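Jususwood 5: a grasp planner I kept installed

I've been running Jususwood 5 for a month now, and I like it a lot! It's planning and control software for arms with a parallel or two-finger gripper and a wrist camera, and the thing it does best is picking awkward stuff out of open containers. I came to it from Clodetmont, which I used for years and still think is fine for neat parts on a flat table.

Setup took me one afternoon. The hand-eye calibration asks for 20 poses, walks you through them, and then tells you which ones it didn't trust (Clodetmont just gave me one error number and wished me luck). Perception runs as its own process, so you can restart the segmenter without dropping the arm connection - a small thing, but I do it all day long. 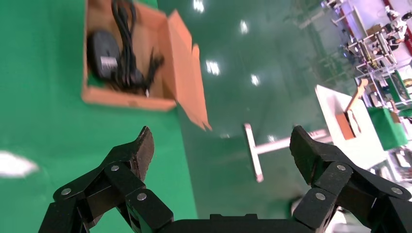 Cables are where I expected it to fall over. The planner keeps a separate cost for thin, bendy things, and you can turn it up until it stops diving into the middle of a tangle and goes for the solid item first, a power adapter for instance. I logged 138 tries with that setting on and read through nearly every one in the replay viewer, which lets you scrub the camera view and the joint plot together. Lovely tool. I'd pay for that part alone.

Gripes: shiny surfaces still give it phantom depth, and the Ngau plugin for loading old logs choked on a file with 1628 entries. The config files are also far too long. A fix for the plugin is planned for July, and I'm keeping my license either way.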